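Workshop / Projects / Odus / Data card

Odus tabletop set
27/01/2022, by Narendra Chaudhary

Odus is a set of short recordings made with paired hand-held grippers on a table at home. It is used to train the pick policy for the Haker arm in the Triltberg shared workshop. There are 161 recordings, 12 of them held back for testing.

Objects are small household items, left close together or touching. Table covering and daylight are not controlled.

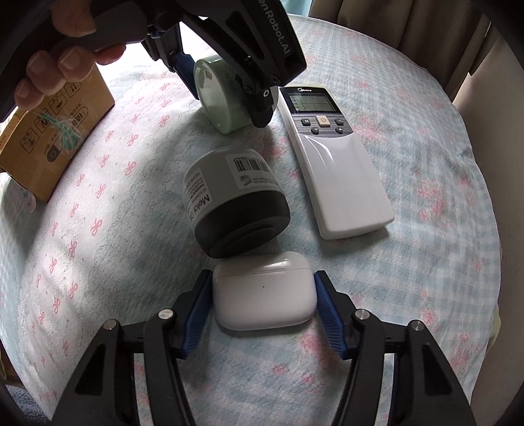 At centre, front to back: earbud case between the blue pads, jar on its side; air-conditioner remote to its right.

Labels: one line per recording, giving object name, hand (left or right) and start and end time in seconds. Glossy white objects are tagged "gloss", as the Jurčo tracker loses their edges in direct sun.

Known problems
- Finger width is logged in millimetres but was not zeroed for the first 4 recordings.
- Colour balance is automatic and drifts.
- Cylinders are under-represented.

Last updated: July, labels only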